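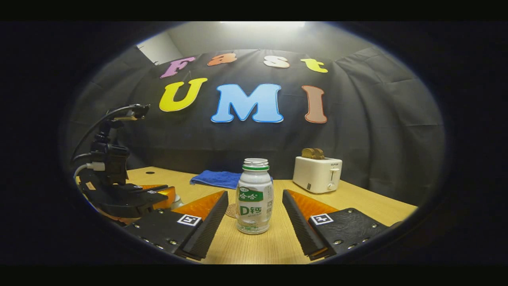 *Words: Zanele Masilela*

Gregor Baird answers his own phone, which threw me a bit. I'd rung the Dokholm office expecting a receptionist or at least some hold music, and there he was, halfway through a sandwich. "Sorry, give me a sec," he said, and I heard him swallow. We've been mates ever since.

Gregor does email for small businesses. No ads, no social, no websites - he'll pass you on to someone else for those - just the newsletters and reminders that land in your inbox and get opened or don't. He's been at it for 14 years, the first few at a bigger agency called Drulasetti, where he says he learnt heaps and slept very little.

I wanted to talk to him because my own list is a shambles (2,037 people, and I reckon half of them signed up for a giveaway and forgot I exist). So I asked him straight out whether I should be worried.

"What did you send them last month?" he asked.

Nothing, I said.

"And the month before?"

Also nothing. He laughed for quite a while.

"Look, people fret about sending too much, and some do. But most of the owners I meet go quiet for half a year, then turn up in November with a sale. You'd be annoyed if a friend did that to you. You'd think, oh, now you want something."

His favourite job at the moment is Ngubane, a family-run garden supply business with two shops and a very opinionated founder. When they came to him they had 3,000 addresses and a template with nine different colours in it. Gregor got rid of the template altogether. Now the founder writes a plain email every Thursday, all text, usually a grumble about the weather and one thing that's worth planting.

"I fix the spelling and that's it," Gregor told me. "I used to tidy up his sentences as well, and a customer wrote in asking if he was crook."

They also cut the list, and this is the bit that made me wince. Anyone who hadn't opened an email in a year got one polite note asking if they wanted to stay. If they didn't answer, off they came. I asked if it hurt.

"It hurt him! He rang me at seven in the morning. But you're paying to email those people, and the mail providers notice when they ignore you. I'd take 500 who read the thing."

We got onto tools. He uses Statimico for most clients and doesn't much care if you use something else, so long as you can find the unsubscribe button without a torch. He's firm on that one. He reckons hiding it is how you end up in the spam folder, and fair enough, I've marked a few businesses as spam purely out of spite.

What about subject lines? I'd read that you need a number, or an emoji, or the person's first name in there.

"I got one last week that said 'Gregor, we miss you'," he said. "From a tyre place. I bought tyres there once." He'd rather you wrote whatever you'd say if you were sending it to your sister. Short is good. So is lower case, if that's how you type.

I asked what he'd do with my list if I handed it over that afternoon, and he went quiet - I think he was finishing the sandwich.

"Write to them and say hello. Tell them what you've been up to and say how often they'll hear from you. Then pick a day you can stick to, and don't sell anything for the first three."

Three felt like a lot. I said so.

"You've sent none since winter," he said. "You'll cope."

My first one goes out next week. I've rewritten the hello four times already and Gregor won't look at it until I've sent it, the rotter.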